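Uretcombe Two-Arm Bench Station

This site uses cookies to remember your region. Accept | Settings

The Uretcombe is a bench-mounted two-arm station from Fuvent. It is sold to shops and labs that want to find out which small handling chores a machine can take over today, and which ones should stay with a person for now.

Our short answer is that rigid items are close and soft items are slower. A jar, a tin or a plate keeps its shape when a gripper closes on it. A cloth bag folds, sags and hides its own handles, and one arm often has to hold while the other one works. We built the station with two arms for that reason, and bags are part of the standard work set. 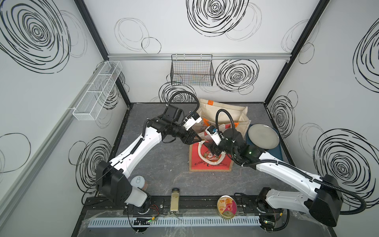
Yusof wrote to us that packing bags was the first job his shop wanted off its hands, and that after a month he would trust the station with sorting jars but still wants a person at the end of the counter when the totes come through. We think that is a fair reading of where things stand – on soft goods, plan for supervision.

Working width: 994 mm
Working depth: 790 mm
Rated load per arm: 500 g
Warranty: 5 years on arms, one year on gripper fingers

Task software is Atevach, supplied with each unit. It covers pick, place, hold and hand-over. Folding and bag opening are offered as trial features and are not covered by the acceptance test. The new release is planned for November and will be free to current owners.

Please send us your item list before ordering – we will tell you which items we would not attempt.

Contact Fuvent sales | Copyright Fuvent 2019 | Back to top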